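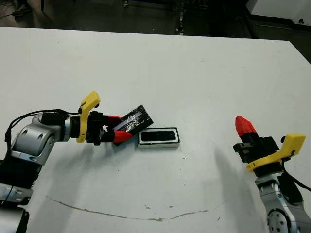 Black lid held beside an open case on the white table

Bunix Recipe Notes — read me first

Welcome, and thank you for taking an interest in our recipe cards! Bunix is a collection of 4000 home-cooked side dishes, soups and bakes, typed up from handwritten cards by Irena Szczepańska and me over more evenings than I care to remember. Of these, 3786 have a full ingredient list and 2202 also carry a cooking time.
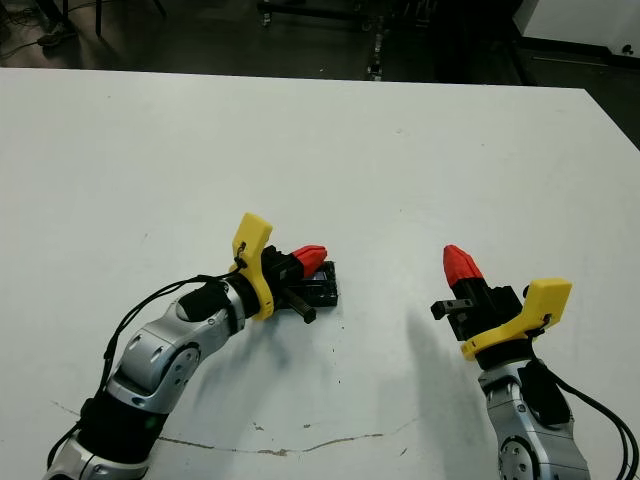 Quantities are kept just as the cook wrote them, so you will meet "a good handful" and "butter, plenty" next to proper grams. We did add a plain colour word to each dish for easy searching, and we kept those very simple: yellow means the bright, flat yellow of the brackets on the two arms, so mustard sauces and saffron rice went under orange instead. Marjan Mousavi disagrees about the rice — write to her if you do too.

Files

recipes.csv: one row per dish
methods.txt: the steps, in the cook's own words
swaps.csv: what to use if you have no buttermilk, leeks and so on
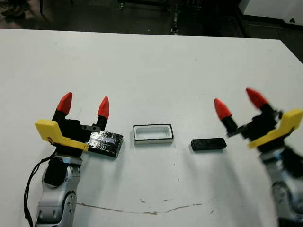
The swaps file is the youngest of the three and still has gaps, mostly in the baking section. Oven temperatures are in Celsius, and a blank means the card didn't say.

Corrections are very welcome, especially for the dumplings.

Ksawery Malinowski
Last updated 6/21/26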